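The great tray amnesty

By Annick Cordier

Readers with long memories will recall that in April we asked, politely, for the return of any trays that had wandered away from the shared kitchen on the second floor. We got back two. One of them was ours.

The tray is a humble thing and I did not expect to be writing about it. But when the kitchen was fitted out we bought a good stack of them in blue plastic, with rounded corners and a raised rim, so that people could carry four mugs and a plate of biscuits to a meeting without baptising the stairs. By the spring we were carrying mugs by the handles again, like waiters at a beer festival, and Baptiste Lecomte had a burn on his thumb that he was showing to visitors.

So Monique Hervieu and I spent an afternoon walking the building to see where they had gone. We went unannounced and took nothing away, which Monique felt was weak of us.

The Zelach room had a tray under the ficus, doing service as a saucer. The ficus looks very well. In accounts there was one holding post waiting to be opened, and another beneath it holding post that had given up waiting. Senthil Kurup keeps his in a desk drawer with his pens in it, and when asked how a tray of that size came to be in a drawer he pointed out that it was a large drawer. The people in Kunov had one propped behind the radiator. They said it reflected the heat. It is blue.

I should be fair and say that a lot of these uses are sensible. A raised rim is a fine invention. Small things roll, and anybody who has chased a screw across a carpet on hands and knees will understand why a tray that leaves the kitchen tends not to come back. Annick Beaudoin (the other Annick, please stop forwarding me her parcels) has asked whether we could simply buy more. We could. The last lot came to 254 euros with delivery, and I would like to see what happened to that before we spend it again.

The workbench tables were our last call. Tray in the middle of the bench, nothing in it, and a man behind it busy looking down at his keyboard, so we left him to it.
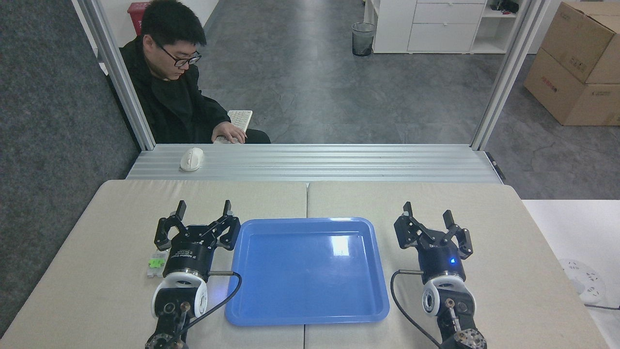
One blue tray, nowhere near a biscuit.

The arrangement from now on is as follows. If your tray has a job, it may stay where it is, but write your room name on the underside in marker so that we know to stop looking for it. If it is only sitting there, bring it back to the rack beside the dishwasher. Please wash it first, and this applies particularly to whoever has been mixing plaster.

The rack will be checked at the end of the month. Should it still be empty we will order a new batch in a different colour, and Monique has offered to choose one that people will be embarrassed to have on their desks. She has a salmon pink in mind and has already asked for the catalogue.

Missing teaspoons will be dealt with in the next issue, space permitting.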